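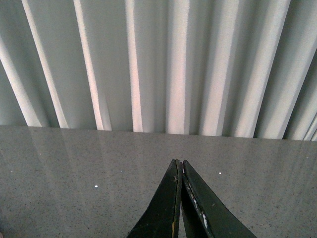 Pale pleated curtain behind one of the speckled grey worktops at the Plurora Centre.

The Plurora Centre has completed the refitting of its public study rooms, replacing the old desks with long speckled grey worktops and hanging pale pleated curtains behind them. The rooms reopened to members on 11 March 2020 following a closure of several weeks, during which readers were accommodated in the lecture hall on the ground floor.

The work was carried out by Cledero, the contractor appointed by the centre's trustees last year. In all, 112 places have been provided across the two upper floors. The previous arrangement, in which individual desks stood in rows facing the windows, had been in use for many years and was the subject of regular complaints concerning glare, uneven legs and a lack of space for larger books and drawings.

The building dates from 1867 and was first used as a corn merchant's offices. Its upper rooms were never intended for reading, and the depth of the window bays has made them difficult to furnish. Under the new layout the worktops run along the sides of each room, with the curtains hanging directly behind the back edge. The trustees considered painted boarding for the same position but preferred fabric, which can be taken down for cleaning and softens the sound of a busy room.

Sihan Gu, who prepared the scheme for the centre, said that the choice of surface had been settled early. Members had asked for something that could be wiped down between users and would not show every mark of a pencil. Samples were left in the entrance hall for a fortnight and comments were invited. Grey was preferred to white by a clear margin, although a number of members wrote in favour of keeping timber.

The curtains were made up by Wavon to the centre's measurements. They are intended to remain closed during opening hours, and members are asked not to draw them back or to pin notices to the fabric. Notices may be handed in at the front desk for display on the board beside the stairs.

Small items for shared use have also been renewed. The trays and tins that had gathered on the old desks have been cleared away, and mesh pen holders are being introduced in their place. The centre received 166 responses to its survey on desk equipment, and the most frequent request was for a simple upright holder that would take up little room and could be moved aside when plans or maps were being consulted. An open mesh was chosen so that dust and pencil shavings could be seen and removed easily.

Pens and pencils will be put out by staff each morning. Members are reminded that ink is not permitted in the map room, where pencils only will be supplied, and that scissors and knives should be requested from the desk and returned there. 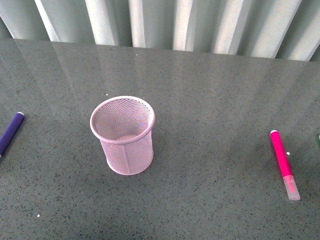
Yasaman Soltani said the pink holders were a welcome change from the jam jars, which had tipped over whenever a large book was opened beside them, and that she hoped the centre would resist the temptation to put anything else out. A clear worktop was what members had asked for, she said, and it would be a pity to see staplers, leaflets and suggestion slips creeping back by the summer. She added that a second holder for each room – kept in the cupboard until wanted – would be quite sufficient.

The trustees have confirmed that no further desk equipment is planned at present. A request for book rests remains under consideration and will be discussed at the next general meeting, together with a proposal to extend evening opening.

The old desks have been offered to local schools and community groups. Those that remain unclaimed at the end of March will be sold, with the proceeds going towards the repair of the staircase windows. Enquiries should be made in writing to Lanying Jiang at the centre's office, stating the number of desks required and whether transport is available.

Existing membership cards remain valid and there is no need to register again. Bags and coats should be left in the lockers on the first-floor landing, as there is no longer storage beneath the reading places. Food and drink may be consumed only in the ground-floor common room. The lecture hall has returned to its normal use, and bookings for it may be made through the front desk.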